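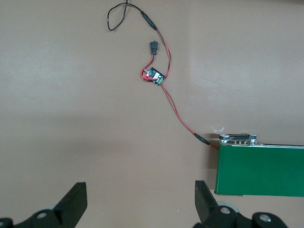
The Rondau Repair Library reminds members that the small electronics bench reopens in June. The following posts set out how low-voltage wiring is to be handled, stored and returned. Please read the full thread before reserving a place. (1/10)

The bench is intended for battery packs, small circuit boards, lamps, toys and similar items. Household appliances that plug directly into a wall outlet are accepted only at the Masel workshop, where the staff have the proper test equipment. (2/10)

Members are asked to lay the whole assembly out on the table before connecting anything. Boards, plugs and leads should lie flat, with enough slack in each wire that no joint is under strain. Tight loops close to a board should be opened out by hand. (3/10)

Red and black two-conductor wire is supplied at the bench. Red is used for positive and black for negative on every project, including temporary ones. Members who bring their own wire in other colors must label both ends before leaving the item on a shelf overnight. (4/10)

Every splice must be covered. Heat-shrink tubing is kept in the second drawer, sorted by diameter. Slide the tubing onto the wire before soldering – a piece forgotten at this stage means cutting the joint and starting again. Electrical tape is not accepted as a permanent covering. (5/10)

A lit LED on a board generally shows that power is reaching that part of the circuit. It does not show that the output is correct. Members must check the output with a meter before attaching a load, and write the reading on the project card. The meters are signed out at the front desk. (6/10)

Connector plugs that are not in use should be left facing away from other bare contacts. When a plug is to be disconnected, hold the plastic housing and pull straight back. Damage caused by pulling on the leads is the most frequent fault recorded in the Rondau repair log. (7/10)

At the end of a session, disconnect the power source first and then the remaining leads. Coil long wires loosely and fasten them with a paper tie. Boards go into the antistatic bags, one board to a bag, and the bag is placed in the member's tray with the project card facing out. Wire clippings are to be brushed into the metal tin and not onto the floor. (8/10)

The parts catalog compiled by the Alipour Fund has been revised and now lists 204 items, among them terminal blocks, switches and replacement plugs. Printed copies are available at the bench. Parts may be taken without charge for repairs completed on site. Larger quantities should be requested in writing, and members should allow 2 weeks for a reply. (9/10)

Reservations for the bench are limited to 4 hours per member per week. The Drorkska Street entrance will be used during evening sessions, and the door closes at 8:30 p.m. Trays left unclaimed at the end of the season will be emptied and their parts returned to stock. Questions regarding a stored item should be sent to the Repair Library office with the tray number in the subject line. (10/10)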